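You are here: Home / Workshop / Benches & Tables / Stop Your Table Wobbling

Stop Your Table Wobbling (and Other Tips for Flat Surfaces)

Every house has one table that rocks. Ours had three at one point, and the family had divided them into the one that rocks a little, the one that rocks a lot, and the one where you hold your soup. I fixed all of them over a wet stretch of May, using things I already had and one thing I bought twice by mistake. Most of these tips work for desks, workbenches and kitchen carts too.

Find out if it's the table or the floor

Before you cut, sand or glue anything, turn the table a quarter of the way around and try it again. If the wobble stays with the same leg, the table is at fault. If it moves to a different leg, it's your floor, and no amount of work on the table will help once somebody shoves it over to the window for the light.

In our kitchen it was the floor. The house at Wistholm was built by people who owned a level, I'm sure, but must have kept it somewhere safe. I put a strip of masking tape on the floor where the table sits steady and told everyone to line the leg up with it. Two people do this. I am both of them when company's coming.

Tighten first, shim second

Nine times out of ten a table with bolt-on legs just needs a wrench. Flip it over onto a blanket, find the bolts at each corner, and snug them all down a little at a time, going corner to corner the way you'd do a car wheel. Don't crank one all the way and then start on the next. I did that with the Barbieri desk and pulled a leg so far out of true that it looked like it was leaving.

If a wood screw spins and never bites, the hole is stripped. Take the screw out, pack the hole with wooden toothpicks dipped in wood glue, snap them off flush, let it dry overnight, and drive the screw back in by hand. Yes, by hand. The drill is how it got stripped.

If a bolt keeps working loose every few months, add a lock washer. They cost pennies and come in bags of far more than you'll use in a lifetime. I have a second bag, unopened, if anybody's local.

About folded napkins

They work for one meal. Cardboard works for a week, until it gets mopped. For anything longer, use a proper shim: a bit of cork, a felt pad, or a slice off an old rubber flip-flop. The flip-flop is the best of them and I won't be argued with. Trace around the foot of the leg, cut just inside the line, and stick it on with contact cement. It grips tile and doesn't squeak. 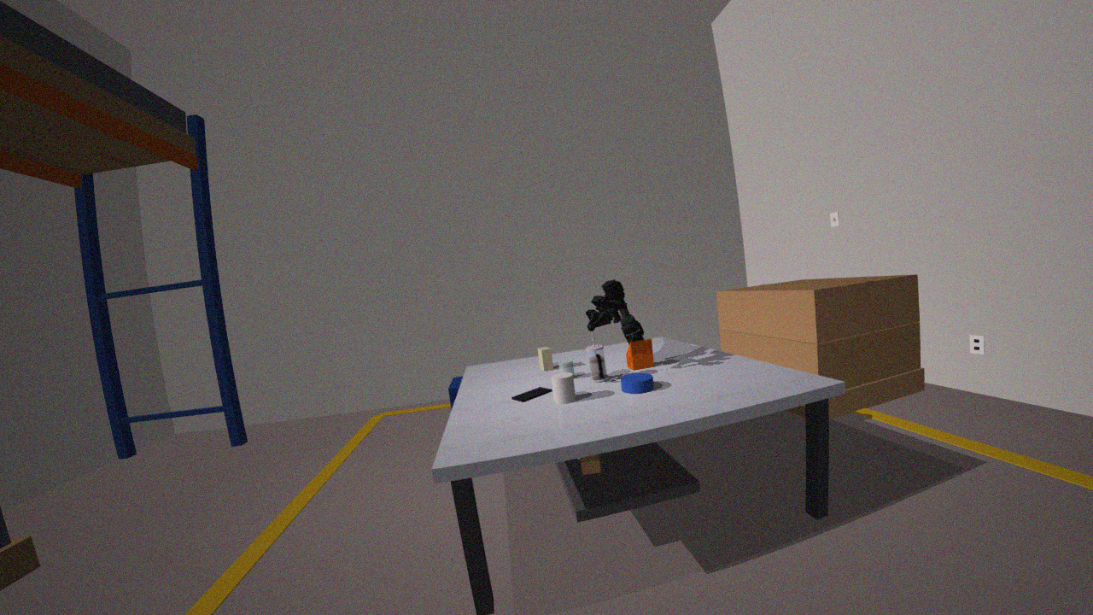

Adjustable feet are the grown-up answer. You drill a hole up into the bottom of each leg, tap in a threaded insert, and screw the foot into that. Measure the thread before you go to the store. My neighbor Fulgencio Montes lent me his drill guide for this job, along with a long talk about drilling straight that I'd have called unnecessary before I saw my first hole. Metal legs often have a foot already hiding under the plastic cap, so pry that off and look before you spend money.

Set three feet first, get those solid, then bring the fourth down until it just touches. If you fiddle with all four at once you'll be there until supper, and the table will be taller.

Cleaning a white top

White tables are sold to people who have never owned a ballpoint pen. For ink, dab on rubbing alcohol with a cotton ball and blot. Test it underneath first, because some painted finishes will come off along with the ink, and then you have a clean spot and a new problem.

For coffee rings on a hard, sealed surface, make a paste of baking soda and water, leave it on for 16 minutes, and wipe it off with a damp cloth. Fifteen is probably fine. Sixteen is what the timer said when I remembered it, and it worked, so now it's the recipe.

For the gray film that builds up no matter what you do, the trouble is usually too much cleaner. Go over the top with plain warm water and a little white vinegar, then dry it with an old T-shirt. Skip the vinegar on marble or other natural stone. It etches, and you'll see it every morning in low sun.

Keep scouring pads away from all of it. I cleaned the hall table with the green side of the sponge one time, and it has looked foggy ever since. We keep a bowl on that part.

Keeping stuff off it

A flat surface fills up. I've tried baskets, trays and a stern note. What did the most good was a single tray by the door for things that are going upstairs, and a rule that the tray goes up when it's full. The rule is widely admired and I carry the tray.

On a workbench, screw a shallow strip of wood along the back edge so that pencils and small round things quit rolling off behind it. I pulled my bench out from the wall before adding the strip and got back two drill bits, a tape measure I had accused my brother-in-law of stealing, and a grape.

When to give up

If the legs are cracked along the grain, or the top has swollen and gone crumbly from water, let it go. There's a shop over in Tercombe that wanted 95 dollars just to look at our old kitchen table, and had a very handsome one in the window for 3,695. I went home and tightened the bolts again.

Screws into crumbled particle board won't hold for long whatever you pack in there. You can buy a little time with an L-bracket and fatter screws moved over to sound material, and that's what the plant table is living on now. It's held through two repottings and the cat.

Quick notes from readers

A reader in Follon writes that candle wax rubbed on a squeaky joint quiets it down. I tried it on the desk and it does, until the weather turns damp.

Another asks if you can sand down the long leg in place of shimming the short one. You can. Take off less than you think, set it down, check, and take off a little more. I have a very nice coffee table that began life as a dining table.

Filed under: Benches & Tables, Floors, Quick Fixes
Next: Drawers That Stick in Summer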